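**Ferow repair room opens second space for office chairs**

FEROW, January. The repair room in Ferow has opened a second space, and this one is only for office chairs. People from the town can bring a chair with a broken part, and they can repair it there with help or leave it for up to 9 days.

The project has the name Stosance. It started with lamps and small kitchen machines, but last year many visitors asked about chairs. In total the group received 962 objects during the year, and 125 of them were office chairs. The old room was too narrow for this work, so the chairs were often standing in the corridor, where neighbors complained.

"A chair needs space on all sides," said Přemysl Vlček, who leads the project. "You must turn it, sit on it, stand up, look from below. In the old room we could do this with one chair, and then the door did not open."

The new space is on Bandness Street, on the ground floor. The group chose it for the daylight and for the floor, on which it is easy to find a small screw again.

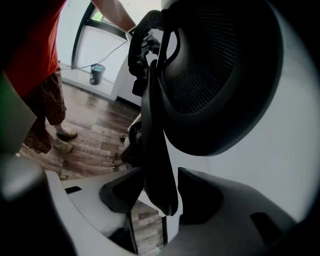

According to Mr. Vlček, the most frequent problem is the gas lift, which goes down slowly when a person sits. After this come the wheels and the headrest. Headrests are often thrown away together with the whole chair, he said, although in many cases only one joint is loose and the mesh is still good.

Visitors do not pay for the work. They pay only for new parts, and the price is written on a list at the entrance. Used parts from chairs that cannot be saved are free. The group asks people to clean the wheels at home before they come, and to bring the paper instructions if they still have them.

The furniture shop Erraji gave 576 screws, washers and plastic caps for the opening. The shop will also take back metal bases that are cracked, and send them to recycling.

The room is open in the afternoon from two until six. It is possible to come without an appointment, but for a chair with electric parts the group prefers a message before the visit. A short evening course about changing the gas lift is planned for March, and the number of places will be announced at the entrance.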